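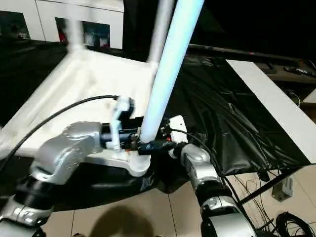

**1/** Gripper comparison day! Ondel fingers vs. the Lozano pair, both arms, one white chair. Rosimeire Rezende bet me lunch the Lozanos would win (she's been saying it since March).

**2/** Ran both sets at 80 percent grip force. I like the Ondels on round tube so far, but the wrist cables are driving me nuts, they swing into everything.
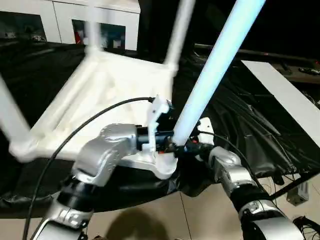
**3/** Tomorrow I'm swapping the controller to the Clarcombe and doing 8 more lifts per set. Softer pads too, if they show up in time!! Anyone run these on thin legs? Tell me your settings.
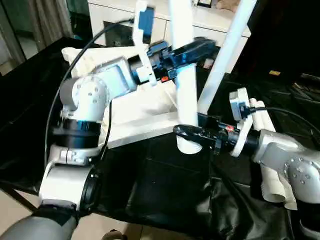
*Both arms around the chair, black cloth on the table.*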